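**Wanted: people to drive two grippers and tell us which one they dislike less**

Wullent is comparing two parallel grippers, and the engineers who picked them can no longer agree on anything, including lunch. We need outside hands. The study is called Nirum, after a long meeting in which every better name was rejected.

You'd be teleoperating a two-armed robot at a tabletop in our Pormont office. Each session you run the same set of pick and place tasks twice, once per gripper, and fill out a form after each run. The form has 20 questions. Three of them are good. Please answer the rest anyway.

Objects are mostly groceries. Some are easy, some roll, and some give way the moment a finger touches them. You get 6 minutes per task, and dropping things is fine. We have a column for it.

**What we're looking for**

- Age 18 or over, with use of both hands
- Normal or corrected vision
- Able to stand for up to an hour (there are breaks, and a chair)
- No robotics background needed. If you have one, apply anyway and try to keep your opinions until the form.
- Not employed by Cruickshank, who make one of the grippers and would like very much to know how this is going

**What you get**

$342 for the full set of sessions, paid after the last one. Parking is free if you can find it. You may not keep the groceries.

**What it's like**

The first session is training. Most people spend it closing the gripper on air, then get the hang of it and become unbearable. After that it's slow, fiddly work, and the berries are where tempers go. Grip too softly and you come up with nothing. Grip too hard and you fill in the other column.

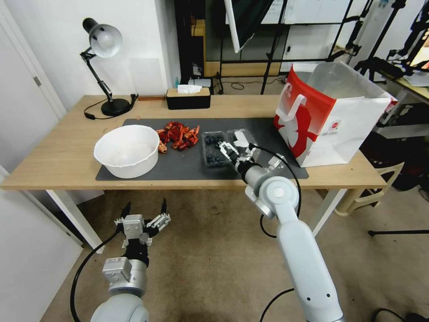

Do I get to choose which gripper I start with?

The order is drawn at random for each person and we stick to it, even if you ask nicely. Half the reason for the study is that everyone prefers whichever one they used second.

**How to apply**

Send a few lines to the Nirum study desk at Wullent, Room 379, with the days you're free and whether you're left- or right-handed. A résumé is not required. Sessions run through November, weekdays only. If we have a place for you, we'll write back with a start time and a consent form, which is longer than this ad and less fun.

Posted 2/22/23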